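The Kitchen That Only Exists on a Screen

By Liviu Preda
January
Print this article | E-mail to a friend
573 shares | 2 comments

My first morning at Pirkix, I asked where the kitchen was and got pointed at a monitor. I wanted coffee. What I got was a microwave, a green apple on a dark counter and a robot arm over a light blue rug, all of it drawn by a computer.

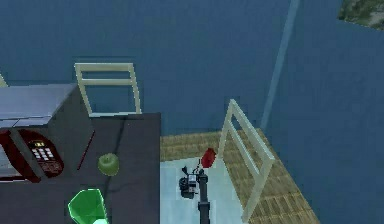
From the serving line to the swivel chair

Pirkix runs staff canteens, the kind with trays and a long rail, and it has been getting ready to put robot arms in some of them. The arms will do the clearing and wiping up that fills the back half of every shift. Before an arm goes near a real counter, though, it spends its days in made-up rooms like that one, picking things up or failing to. Someone has to watch it try. At Pirkix those someones used to work the line.

I sat for a week with a woman called Gener, who spent nine years on breakfasts at the Huvis site and now has a desk, two screens and a very good cushion she brought from home. Her job title is "run reviewer." She starts a run, watches the arm go after an apple or a cup, and marks what went wrong and when. Then she starts another one. There are 3000 runs in a batch, split among the team, and I can tell you that by my fourth hour I was cross-eyed and she was humming.

"You'd say it's nothing like my old job," she told me, "but I know how a person reaches for a glass when they're in a hurry. The engineers don't look for that."

She's right, and I saw it happen. The engineers will pass a run if the cup ends up where it should. Gener will flag the same run for the way the arm came in over the rim, which is how you get fingers in somebody's drink. She got a whole new category added to the review form for it. It's labeled "manners," and yes, people use it.

What she misses

I don't want to make this sound like a brochure. The pay went up a little and the hours got much better – she used to be out the door at 4:30 a.m. – but she misses the noise. She misses regulars. There was a man at Huvis who ordered the same eggs every day and told her about his knee, and she still wonders about the knee. Screens don't tell you about their knees.

Her back is happier. Her eyes are not. The reviewers asked for longer breaks after lunch and got them, eventually, after a winter of asking. They also asked for a written promise about what happens when the batches dry up, and they're still waiting on that one.

Not everybody moved over, either. Sầm, who trained Gener on the grill way back when, tried the desk for a month and went back to the line. I caught him at the end of a shift and he was scraping a flat-top with real affection. "I like to finish something," he said. "Up there you stop at run 682 and tomorrow you get run 683."

He figures he'll be working next to one of the arms before long. His main worry is who gets to tell it to move. At the moment the plan says the shift lead does, and Sầm thinks it should be whoever's closest and holding something hot. I'm with Sầm on this, and so is Gener, who has put it in her notes more than once.

On my last afternoon she let me review a few runs by myself. I passed one I was pretty pleased with. She leaned over, played it back and bumped it straight into manners.

Print this article | E-mail to a friend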